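Shared workspace rules for tabletop arm cells - draft 2, comments wanted

Forum: Cell Safety and Procedures
8 replies

drillia_ops
Posted 10 August 2018

We are rewriting the rules for the tabletop cells in building 6. The old sheet was written for fenced arms and half of it does not apply. Draft text:

1. Reduced speed whenever a person is inside the taped line.
2. Objects stay at least 43 mm from the edge of the table.
3. No hands between the fingers and any furniture fixture (drawer, door, lid) while the arm is enabled.
4. Cables at the wrist checked at start of shift.
5. Reset of the table by one person only, arm disabled.

Objections with reasons, please. "Too strict" is not a reason.

karamanlidis_t
Rule 3 should come first. Speed limits do not help much with a drawer. A gripper lowered into an open drawer has four walls near it, and if the arm moves sideways the load goes into the drawer front and then into the cabinet. Ours walked the cabinet across the table at low speed with no fault raised.

Fix the cabinet to the table or to the rear posts. Write that down as a rule of its own.

nullframe
Disagree on fixing it. If the cabinet is bolted down it becomes a hard stop and the gripper takes all of the load. We use a breakaway mount and treat any shift as a stop condition.

karamanlidis_t
Depends on whether your force limit works. If it does, bolt it.

Aqeel Sandhu
I maintain the procedure for the Gundine cells, so some notes from that side.

Drawer tasks get their own section in our sheet. The drawer is opened to a marked position before the arm is allowed to enter it, and the approach is vertical only until the fingers clear the rim. Anything already inside the drawer is listed on the task card, small round items included, as they tend to roll under the fingers.
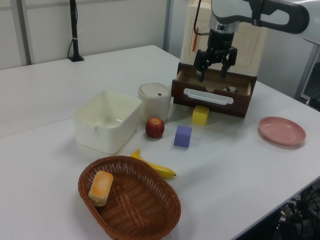
We also keep a clear zone in front of the drawer, as deep as its full travel. Loose blocks placed there get pushed when the drawer moves, and then the start positions on the card are wrong. Soft blocks are low risk to the hardware but they still spoil the run record.

Your rule 4 needs a number. We check the wrist cable through the full range of joint 6, both directions, arm at reduced speed. "Checked" on its own gets ticked without anyone looking.

nullframe
The clear zone is excessive. Clutter near the drawer is the point of half our tasks.

Aqeel Sandhu
Then put it on the card as an exception with a name next to it. The default should still be clear.

candonel_fan
Does rule 2 apply to baskets and bins or only to loose items? A bin with flared sides can have its base inside the limit and its rim outside.

drillia_ops
Good catch. Measured from the widest point, will reword. Drawer section goes in as new rule 1, with the clear zone as default and exceptions by name. Bolt versus breakaway stays open - send me your force limit settings and I will add both as options in draft 3.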